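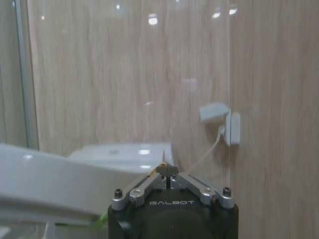
The tank lid and the wall behind it, the two spots I always forget.

I used to clean the toilet in whatever order I felt like, and then wonder why I kept wiping the same drips twice. Now I start at the top. Tank lid first, flush button next (so many fingers on that thing!), then the outside of the tank, and only then do I get anywhere near the bowl. One cloth for the tank and wall, a different one for the seat – please don't swap them.

My friend Silvana Marinho swears by a little warm water and dish soap for beige tile like ours, and she's right, it doesn't leave streaks if you dry it afterward.
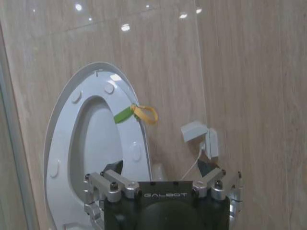

Then comes the underside of the seat, and the round bumpers are where the grime hides. I go around each one with an old toothbrush. If you have a pull tab on the side, wash that too – it gets handled more than the seat does. Go easy near anything mounted on the wall with a cable, and use a cloth you've wrung out well. I do the whole job before breakfast and leave the seat up until it's dry.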